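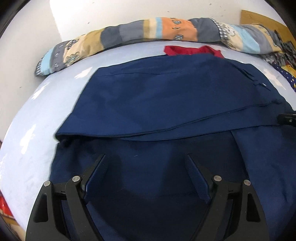
Gripper over the navy garment, fingers open

Open Day Report: Folding Clothes with Hand-Held Grippers
Tobias Dunleavy, Intro to Automation, Project 2

For my visit report I picked the spring open day at Wosano, a small lab in Giseck that works on household robots. I expected big arms behind glass. What I got was a bed with a cloud sheet on it and a pile of laundry, and I loved it!

Our guide, Ms. Pringle, explained that a person does the chore by hand first, holding the grippers, and a camera on each one records the whole thing. Those recordings are later used to train a robot arm. Their folding set has 2,413 recordings so far, and she said they need a lot more before sleeves stop being a problem.
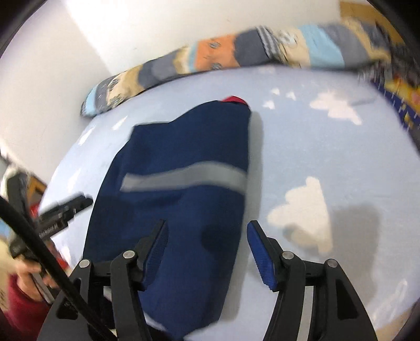 Reading time: 2 min

The navy piece was the one I watched most closely. Dark cloth is hard, she told us, as the creases hardly show up on camera. A gray stripe like the one across this garment helps, because the software gets a line to follow (I had never thought of clothes that way).

Then we got to try it ourselves. Each visitor had 4 tries with a T-shirt. My first two were awful. You squeeze the handle and the two fingers close, which sounds easy, but you can't feel the fabric at all, so I kept grabbing both layers or none. By the last try I had a sort of square.

What I measured: the lab let me look through the log from one training block. It had 255 folds in it, and the slow part was nearly always the first grab at the corner. Once the corner was up, the rest went quickly. I want to use this in my own Goveck kit project and spend more time on the pick-up step than on the fold.

Questions I still have:
How does the arm know when to give up and start over?
Would wider pads help with thin cloth?
Ms. Pringle said I could email her both, and I'm planning to go back in July when the arm itself is running.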